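Subject: Re: [kitchen-share] Cups and lids, what to keep

Mamta Upadhyay wrote:
> I went through the plastic cups in the Hamdan Street cupboard and
> there are far too many. Also a bag of lids that may or may not go
> with anything. Can we settle which ones stay before the May supper?
> I have room for one crate and would like to stop at that.
>
> Mamta

One crate is fine with me. I would keep the tall cups and let most of the short wide ones go. The tall ones stack, and we use them for water and for measuring out rice. At last count we had 170 cups between the two cupboards, and we have never put out more than 60 at a supper.

The lids are harder. Please don't throw out the orange-yellow ones yet. I want to try them on the short cups first, and if they fit I'd keep 7 sets for leftovers.
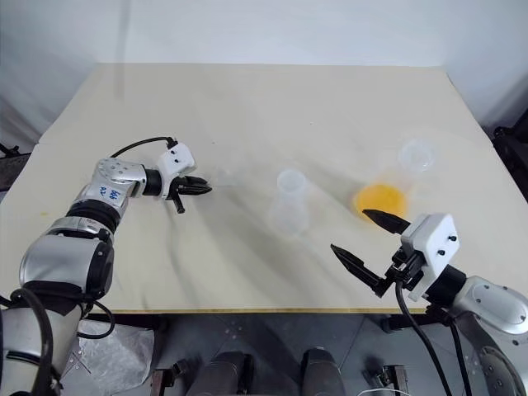

Sumbridge Supper Club, Kitchen and Stores

One tall cup, one short one and an orange-yellow lid or disc. Both cups are the translucent sort. If you find any in solid colors, put them in a separate bag and I'll ask Dellow if they want them back.

Anything cracked or cloudy can go straight to recycling. Rinse the rest and leave them upside down on the rack overnight. Don't stack them until morning, they stick.

I can be there from 6 p.m. and bring the crate. The key is in the usual place.

_______________________________________________
kitchen-share mailing list
Contact the list owner | Back to top

Recent messages in this list:
Dish towels, who has them
Re: Shelf labels for the Adodik cupboard
Big soup pot, missing handle
Re: Re: Rice order for May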